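Dostby Freestanding Tub, White

By the Lesstead Bath team - August - 2 min read

The Dostby is a white rectangular tub for bathrooms where the bath does not touch a wall. The black curved spout comes over the rim, so please plan the water supply on that side. 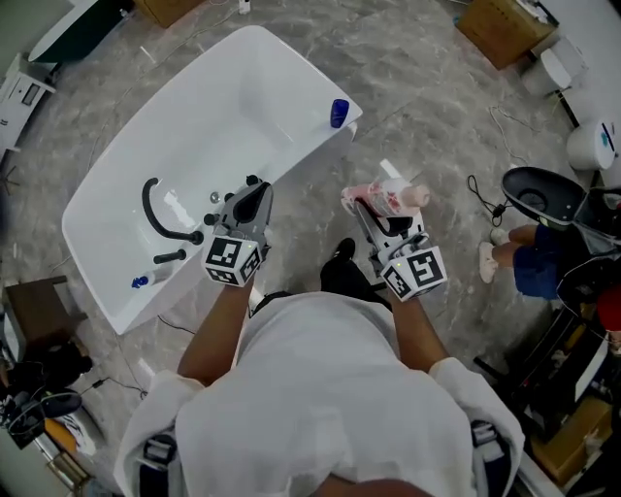 Two finishes are possible for the spout, black or chrome. Delivery from our Cistthorpe warehouse takes 16 days, or 20 with the Herrera spout.

Subscribe to our newsletter for new bath models. You can unsubscribe at any time.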